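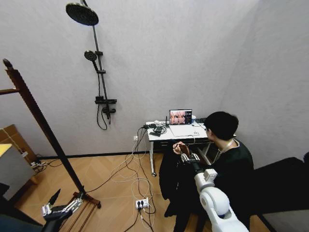
図1 小さな部屋の道具立て。木製のスタンド、白いデスク、奥の壁に黒いシャワーセット

第5回 小さな部屋の縦の線(配布資料)

前回の宿題、みなさんありがとうございました!金曜の夜に全部読みましたよ。「狭い部屋は低い家具でまとめる」と書いた人がとても多かったので、今日はその続きで、背の高いものの話をします。

まず図1のスタンドを見てください。濃い赤茶色の長い棒で、てっぺんに丸みのある飾り(フィニアルと言います。試験には出しませんが、知っていると古道具屋で楽しい)、上のほうから短い腕が横に出ています。足元は桟を組んだような木の脚。私はこういう形が大好きで、自宅にも似たのが一本あるんですが、家族には邪魔だと言われ続けています……。

スタンド類を置くときに見てほしいのは、棒の太さより脚の広がりです。上着を何枚も同じ側に掛けると重心が寄るので、掛ける側に脚が一本向くようにする。実習室のHevineのスタンドで各自試してください。重いコートを掛けて、脚の向きを変えるだけで揺れ方がずいぶん違います。

次に壁。シャワーの縦管も、インテリアとしては立派な縦の線です。大きな丸いヘッドが上、途中に手持ちのヘッド、下のほうに混合栓。図の混合栓は上が平らな棚になっていますね。石けんくらい置きたくなりますが、何を載せるかは仕様書で確かめてから。ホースは輪になって垂れるぶん、横にも場所を取ります。平面図にはまず描かれないので、立面図に必ず描き足すこと!ここは毎年減点が多いところです。

金具が黒で壁が明るいグレーだと、輪郭がくっきり出ます。ティマーマンス先生(Anouk Timmermansさん、後期の色彩の担当です)は「黒い金具は線画だと思って配置しなさい」とよくおっしゃいます。私も賛成で、線画だと思うと、管の傾きや左右の余白が急に気になってきます。

床はヘリンボーン。斜めの目が続く床なので、家具の向きを決めるときに目線が引っぱられます。コンパクトなデスクなら、床の目に合わせようと悩まず、壁に沿わせてしまうのが楽です。

それから椅子に掛けた上着。黒くて長いものが床のほうへ垂れると、これも一本の縦の線になります。掛ける場所を設計するときは、スタンドだけ考えて安心しないでくださいね。人は座ったところに掛けます。私もそうです。

宿題
・自分の部屋の縦の線を立面図に描く(縮尺は自由、A4一枚)
・上着を掛けている場所を全部書き込む。椅子も可
・余裕のある人はラセルダの配布プリント9ページも読んでおく

提出は次の授業の10時まで、Dratthorpe棟の入口の箱へ。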